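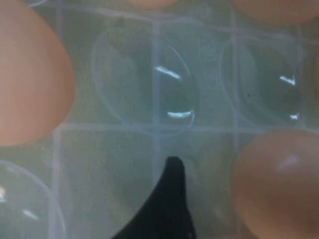 Dirceu Cordeiro maintains that an egg belongs in its tray until the moment it is cracked, and that anyone who tips a dozen into a bowl is showing off. He told me this twice, the second time with his coat on.

I am a bowl person. I have been one since February, when I grew tired of prising eggs out of those clear plastic cups, which grip just hard enough to make you nervous. A bowl asks nothing of you. You reach in and there is breakfast.

The clear tray has its admirers, I grant. You can inspect the goods without opening anything, a comfort to those of us who once carried a carton of porridge home from the market in Gesville. It also takes up the same room on the shelf with two eggs in it as it did when full, like a guest who has spread out over the sofa.

My own bowl is small and light blue, and brown eggs look rather well in it, going a sort of orange against the rim. Four is a comfortable load. I have tried 11 in a bigger one and spent the evening listening for it.

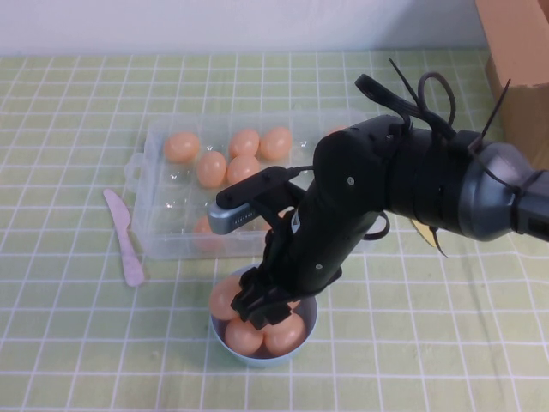
Where to put the bowl

Away from the cooker, and away from whichever corner the cat regards as hers. A cloth underneath stops it skating about; mine is pale green with thin white squares, bought for picnics we never had.

Take the oldest egg first. This is where the tray people have us, as their rows can be emptied from left to right, while a bowl shuffles its contents every time you touch it. Cordeiro pencils dates on the shells. I float mine in a jug of water and throw out any that bob up, and so far we are both alive.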